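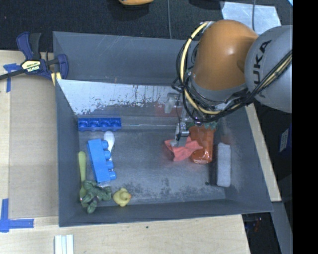 KUKA arm over the grey bin

12/28/21

Corina Costache wrote:
> Seler says the Ondby heat pumps used 3198 kWh last winter,
> so the gas boiler can go in April. Any objections?

One, and it's a small one. That figure is from the meter on the pumps only. The two immersion heaters are on the old supply, quietly eating money as they have since we moved in - Govatier bills them separately, in an envelope I suspect only I open.

Could Pană send the last three bills before we wave the boiler off? I'm fond of the planet, but I'm also fond of hot water.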